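Octobre
Texte : Nouhaila Badawi
Temps de lecture : 4 minutes

Apprendre à saisir en se trompant d'abord

Au laboratoire Inaleck, la question qui occupe l'équipe depuis le printemps paraît modeste : comment un bras robotisé peut-il décider, avant de fermer la main, que la prise qu'il prépare est mauvaise ? Les méthodes habituelles donnent à la machine des démonstrations réussies. Un opérateur guide le bras, l'objet est soulevé, la séquence est gardée. Les essais ratés partent à la corbeille.

La méthode Dratulau fait un autre choix. Elle conserve les échecs et demande au modèle d'estimer, à chaque instant de l'approche, la distance qui le sépare de l'erreur la plus proche qu'il connaît. Si cette distance devient trop petite, le bras remonte et recommence par un autre côté.
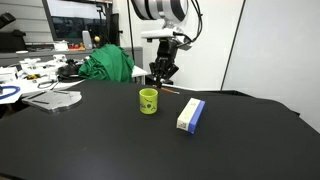 L'apprentissage à partir des échecs n'est pas une idée nouvelle, et Jordan Parsons, qui dirige le projet, le rappelle volontiers. Ce qui manquait, selon lui, c'était une manière de dater l'erreur. Quand une prise glisse, la faute a été commise bien avant le contact, souvent pendant la descente. Avec une petite tasse et une boîte en carton posées presque côte à côte, la main noire suspendue plus haut, il existe déjà de bonnes et de mauvaises trajectoires, et pour l'œil humain elles se ressemblent beaucoup. Le modèle, lui, doit apprendre à les séparer à ce moment-là.

L'équipe a donc enregistré 1 577 approches, parmi lesquelles 317 se sont terminées par un échec. Chaque échec a été relu en arrière, image par image, jusqu'au point où l'annotateur jugeait que la prise était encore récupérable. C'est un travail lent. Deux personnes qui regardent la même séquence ne choisissent pas toujours le même point, et le laboratoire a fini par garder les deux réponses, comme un intervalle.

Le logiciel d'annotation, nommé Fawzy, a été écrit sur place. Il n'a rien de très élégant : une barre de temps, deux curseurs, un champ pour les remarques. J'ai essayé pendant une heure. Au bout de dix séquences, je commençais à voir la faute arriver, et au bout de vingt je la voyais partout, même là où la prise avait réussi. On m'a dit que cela passe.
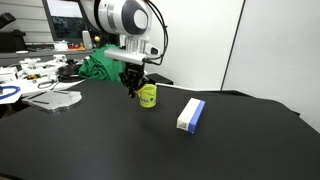 INALECK, septembre. Les essais de comparaison ont eu lieu sur la même table que les enregistrements. Le modèle sans échecs et le modèle Dratulau ont reçu les mêmes objets, dans les mêmes positions de départ. Sur 211 essais chacun, le second a renoncé 42 fois à une descente déjà commencée pour en proposer une autre. Il est plus lent, cela se remarque tout de suite, et un industriel pressé y verrait peut-être un défaut. Parsons préfère parler d'un prix, qui se discute selon ce que l'on manipule.

La difficulté vient surtout des objets voisins. Un objet isolé pardonne beaucoup. Quand un deuxième se trouve à quelques centimètres, les doigts qui s'ouvrent peuvent le pousser, et le premier échec en prépare alors un autre. Le modèle traite encore mal ces enchaînements. Il reconnaît l'erreur simple et il hésite devant l'erreur double, parfois au point de remonter plusieurs fois de suite sans rien tenter.

Pour cette raison, les chercheurs accordent maintenant plus d'importance à la vue prise depuis le poignet. Les caméras fixes montrent bien la descente, mais dans les derniers centimètres la main cache souvent ce qu'elle va toucher. La caméra du poignet voit de près les objets, avec une partie de la pince devant eux.

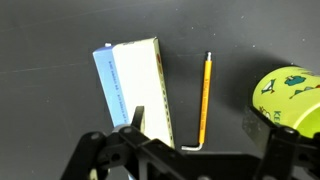
Chez Zillo, où l'on développe des systèmes de tri pour les entrepôts, la méthode est accueillie avec prudence. Une ingénieure de la maison estime que garder les échecs est une bonne discipline, mais que les relire à la main « ne tiendra pas à grande échelle », et que l'intervalle entre deux annotateurs mesure peut-être leur fatigue autant que la prise elle-même. Elle aimerait voir les mêmes essais refaits avec des personnes qui n'ont pas participé à la conception de l'outil.

Parsons accepte la critique. Une nouvelle campagne d'annotation doit commencer en novembre, avec des étudiants extérieurs au laboratoire, et les séquences d'erreur double seront relues en premier.

Contact : rédaction, rubrique Sciences et techniques | Tous droits réservés | Haut de page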